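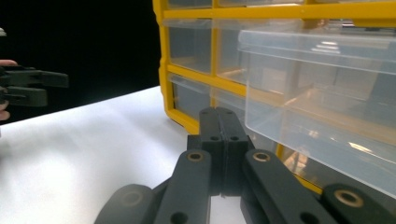 Drawer task at the parts organizer, with one drawer pulled partway out.

Progress report to Stomell, hand-held gripper station, Polley workshop
2021-09-10
Prepared by Hina Warraich

Work since the June report went mostly into upkeep of the gripper pair and the table they are used on. The station ran 111 sessions in the period. We lost 14 of those to mechanical faults, all on the same unit.

The fault was play in the finger linkage. Shinji Furukawa stripped the unit, found two bushings worn oval and pressed in new ones. He also replaced the pivot pins, which had picked up scoring. Both grippers are now on the same schedule: linkage check every 12 sessions, full strip at 700 open-close cycles. The second figure is low on purpose and we expect to raise it once we have wear readings from a few more strips.

The table setup has changed as well. Reiko Hosoda moved the yellow organizer onto the white top with the black backdrop behind it. Clear drawers are still hard work for the tracking software — the plastic throws bright reflections when a drawer is out — and she is trying lower side lighting. No result to report yet.

Outstanding items:
Spare pins from Kinoshita, ordered, not delivered.
Written strip procedure, drafted by Drahomíra Zeman, waiting for Shinji's corrections.
Calibration of the second gripper after its next strip.

Spending is within the agreed budget. We ask that the unused travel money be moved to spare parts, and would like an answer before the next order goes in.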